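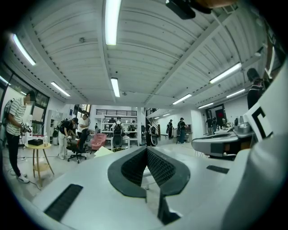 The main room at Suvarna, with its ribbed white ceiling and a tall window wall along the left side.

Shared workroom at Suvarna to stay open through November

2026-07-21

ELTVILLE – The shared workroom on the ground floor of the Suvarna building will remain open through the end of November, the building's operator, Rirska, said in a notice to members. The room had been due to close at the end of the summer so that the floor could be replaced.

Rirska said the floor work has been put off until winter and will be done in two stages. Members will be able to use the window side of the room while the back is being worked on, and will switch over for the second stage. The work is expected to take 10 weeks.

The room covers 3,000 square feet under a corrugated white ceiling with exposed beams. It is lit by fluorescent tubes and by daylight from the glass wall. The tubes will stay for now. Replacing them was part of an earlier plan, but Rirska has moved that item to next year's budget.

Members who answered a survey in the spring asked for more places to sit away from the work areas. The pink upholstered chair and the small round wooden side table now in the room will be kept, and more seating of that kind is to be bought secondhand. The black rolling office chairs will be checked one at a time, and any that can be repaired will go back into use.

"People wanted somewhere to put down a drink and talk for a few minutes," said Mohandas Venkataraman, who manages the building for Rirska. "We had been thinking mostly in terms of desks. The survey changed the order of the list."

The survey drew 118 replies. After seating, the most common request was for more power outlets, especially near the windows. An electrician has looked at the room and recommended 14 new outlets along the walls. Venkataraman said the outlets would go in before the floor work begins, and that members should keep cables clear of the main walkway until then.

Firkitance, a design and repair group that shares the building, will build a set of low storage shelves for bags and coats. The shelves will stand against the back wall and can be rolled out of the way when the floor is done. Drawings are posted by the front entrance, and comments can be left in the box beneath them.

Opening hours will not change this summer. Current memberships will be extended automatically to the end of November at the same monthly rate. Members who had already asked to cancel do not need to do anything, but those who would like to come back should tell the front desk so their door cards can be turned on again.

Rirska will post dates for the two stages of floor work once a contractor has been chosen.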